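**Shared kitchen, Illey: breaker keeps tripping on the counter circuit**

Opened by: Nerys Rowlands
Priority: high-ish
Status: waiting on part

Monday, 7:40 am. Counter outlets dead again. Fridge and lights fine, so its only the one circuit. Reset the breaker, held maybe a minute, tripped when the kettle came on. Toaster was off.

9:15. Unplugged everything. Kettle alone: OK. Kettle + microwave: trips. Shouldn't, not on that circuit. Microwave sticker says 900 W. Breakfast prep carried on with stuff that doesn't need a plug.

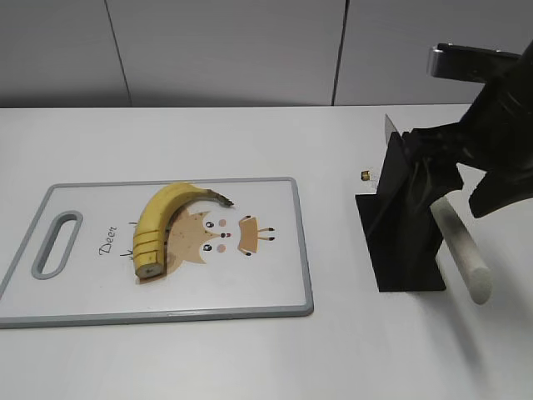

*Banana on the deer board.*

Ieuan, can you look at the panel before lunch? The label says Brorkeck, no idea if that's the brand or whoever installed it.

---

**Ieuan Dafis, 11:30**

Looked. Breaker is warm to the touch even with nothing running, don't like that. Pulled the cover on the left outlet, one wire barely under the screw. Tightened. Right outlet looks ok.

Tried the kettle + microwave again. Held four minutes, then tripped. Better but not fixed.
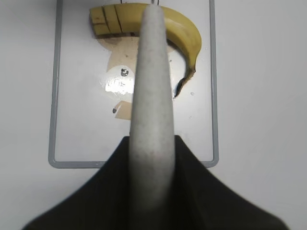
Swapped the kettle for the old one from upstairs, same result, so you can stop blaming the kettle. Think the breaker is just worn out. Skivudgate has the replacement, their part 854, but not till Wednesday.

---

**Nerys, 1:05 pm**

OK. Can we run an extension from the hall untill then? Only for the microwave. Phí needs it for the soup order and I've already told them yes.
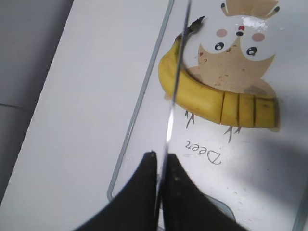 Also the timer on the oven is blinking, assume it just lost power, will reset it myself.

---

**Ieuan, 1:20**

Extension fine for the microwave, heavy duty one, nothing else on it. Kettle stays on the counter by itself. Taped a note to the panel. Leave ticket open, will fit the breaker when it shows up and retest with both on.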